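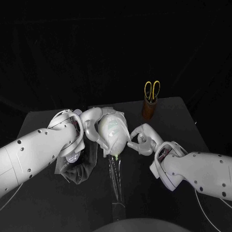
Postham Shoppers' League Asks for Proof Behind "Compostable" Bag Claims

POSTHAM, 11 March 2026 - The Postham Shoppers' League today called on Drasex, the packaging supplier behind the new Petchrat produce bag, to release the full test results it says support the word "compostable" on the bag's label. Until it does, the League is advising households to keep the bags out of their yard waste carts.

Petchrat bags replaced ordinary produce bags at most Postham grocery stores in November. Drasex has said the bags "return to nature in one season." The League has asked three times which season, in what kind of compost pile, and at what temperature. It has received two brochures and an invitation to a webinar.

"We would like this to be true," the League said in a statement. "People are paying extra for it. But a leaf printed on a roll of bags is not a test result, and neither is a brochure."

What the League Did

The League asked member households to bury one Petchrat bag each in a backyard compost pile and dig it up after 19 weeks. It received usable reports from 47 households. Most said the bag was still in one piece or had torn into strips that were easy to pick out by hand. A few could not find theirs, which may mean that it broke down or may mean that they forgot where they put it.

The League does not claim that this was a laboratory study. The piles were of different sizes, the winter was cold, and some members turned their compost more often than others. Drasex is welcome to point all of this out. The League would ask only that the company hold its own claim to the same standard.

Who Takes the Bags

Drasex says that the bags are meant for industrial composting, a condition that appears on the back of the roll in small type and nowhere on the bag itself. The only such site serving Postham is run by Drivus, whose posted rules tell haulers to remove all film bags before unloading, including those marked compostable. Loads with too many bags are sent to the landfill.

That leaves shoppers with a bag that the local composter will not accept and that did not do much in a backyard. The League fails to see what they are getting for the higher price.

The Price

A store case of 900 Petchrat bags costs more than the plain case it replaced, and several stores have begun charging customers per bag to cover the gap. The League has collected 849 signatures from shoppers who want the charge dropped until the claim is backed up.

What the League Wants

Drasex should publish its complete test reports, including the conditions used and any tests the bag did not pass. It should print "industrial composting only" on the front of every bag, in type that a person can read without glasses. Stores should stop describing the bags as "green" on shelf signs, a word that the League has never been able to pin down.

Drasex has told the League that a "sustainability update" is on the way. The League will read it.

About the Postham Shoppers' League

The Postham Shoppers' League is a member-funded group that looks into prices, labels and product claims at local stores. It takes no money from manufacturers or retailers. Copies of the household reports, with addresses removed, are available on request from the League's office.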